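Ordering and Pre-Order Campaigns: Frequently Asked Questions
Updated in May by the Maststead Store Office
30 shares | 3 comments

The following answers apply to all apparel and printed goods offered through the Maststead online store. Customers are asked to read them before placing an order.

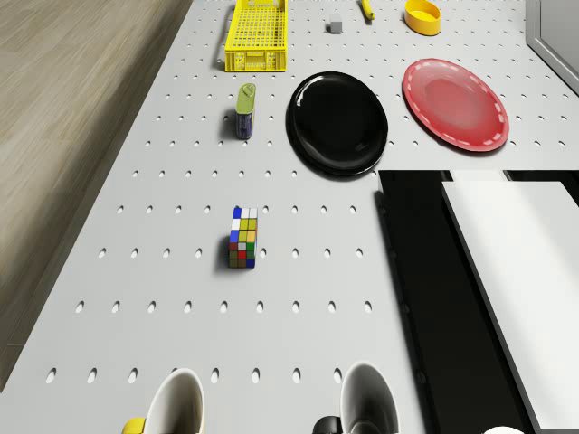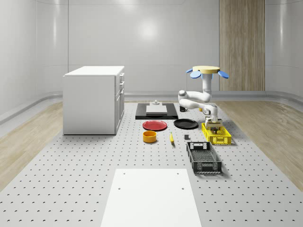
A reader writing under the name Chávez objected that the previous version of this page "told me how to pay but never told me when I would be charged, and I had to write in twice to find out." The section on payment has been rewritten accordingly.

When is my card charged?

Your card is authorized when you place a pre-order and charged only when the campaign closes with enough orders to go to print. If a campaign does not reach its minimum, the authorization is released. Most banks remove the pending amount within a few business days, although the timing is set by the bank and cannot be changed by our office.

What is the minimum for a campaign?

The minimum is 30 items per design, counted across all sizes and colors. Hooded sweatshirts and T-shirts carrying the same artwork are treated as separate designs and must each reach the minimum on their own.

How long does a campaign stay open?

Campaigns remain open for 3 weeks. An extension may be granted once, at the request of the designer, and all customers with open orders are notified by e-mail -- those who do not wish to wait may cancel at that point without charge.

May I change my size or color after ordering?

Yes, until the campaign closes. Sign in, open the order, and select "Edit." After closing, the order list is sent to the printer and no further changes are possible.

Who prints and ships the items?

T-shirts and sweatshirts are printed by Raltent. Posters, stickers, and tote bags are handled by Zullutora and ship separately. An order containing both kinds of goods will arrive in 2 packages, with one shipping fee applied to the whole order.

What is your return policy?

Items that arrive damaged, misprinted, or in the wrong size are replaced at no cost if reported within 30 days of delivery. Please include the order number and a clear photograph of the fault. Because each item is made to order, we are unable to accept returns for a change of mind.

How are designers paid?

Designers receive a fixed share of each item sold, as stated in their agreement. Payment is issued after the return period has ended. During the last program year the store filled 3,351 orders, and statements for that period are now available in designer accounts.

Can I order a design from a past campaign?

Past designs are not kept in stock. You may register interest on the design's page, and the designer is informed when requests reach the level needed for a new campaign -- registering does not place an order or reserve an item.

Do you ship outside the United States?

At present, only posters and stickers are shipped abroad. Customs fees are the responsibility of the recipient.

3 comments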